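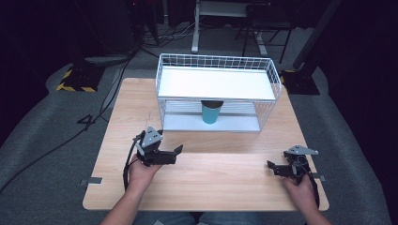
Home | Projects | Film and Television | Student Work | Contact

Laughter in the second season: a project report on the sitcom Tunska

Rohani Kwok and Demetrius Oyelaran
Supervisor: Endang Tarigan

1. What we wanted to find out

Tunska is a half-hour comedy about a ferry office in a small port town. The first season was recorded in front of a studio audience. For the second, the director, Thanasis Kokkinos, dropped the audience and shot on location. Reviews at the time said the show had become sadder. We wanted to know if the scripts had changed as well, or only the way they were filmed.

2. Method

We watched all the episodes of both seasons and marked every joke on a shared sheet. A joke was any line or action that we both thought was meant to be funny. Where we disagreed, Sebastião Bezerra from the year above watched the part again and decided. This gave us 2,725 jokes. Each was marked as spoken or physical, and we noted who it was aimed at.

The marking was slow. We started with a list of nine types of joke and gave it up after two episodes, as most lines fitted three or four of them.

We then showed one episode from each season to 100 students, in groups, on Thursday evenings. They filled in a short form afterwards - one side of paper, no names.

3. Results

The number of jokes fell less than we expected. Of the total, 897 were physical, and most of these were in the first season. The office manager, Mondari, is the target of far more jokes in the second season, and many of them are his own remarks about himself. In the first season it is usually his deputy, Lau, who makes fun of him.

The forms were harder to read. Many students called the second-season episode "awkward", but several used the word as praise. We should have asked them to explain it. People who had seen the show before preferred the first season, nearly all of them because of the scenes between Mondari and Lau.

4. Discussion

We think the scripts did change. Lau has fewer scenes, and without her Mondari has to supply the insults himself. The missing audience makes this more obvious. In the first season there is a pause after each joke for the laugh, and in the second he simply carries on talking.

The episode set at the Laria hotel does not fit this. It has no audience but is written like the older ones, with doors slamming and a lost suitcase. It may be a leftover script from the first season, though we found no interview that confirms it.

5. Problems

Both of us already liked the programme, and that probably affected what we counted. The groups also saw the episodes in the same order each time, first season first. If we did it again we would swap the order for half of them and leave a longer break in between. The marking sheet and a blank copy of the form are kept with the department's copy of this report.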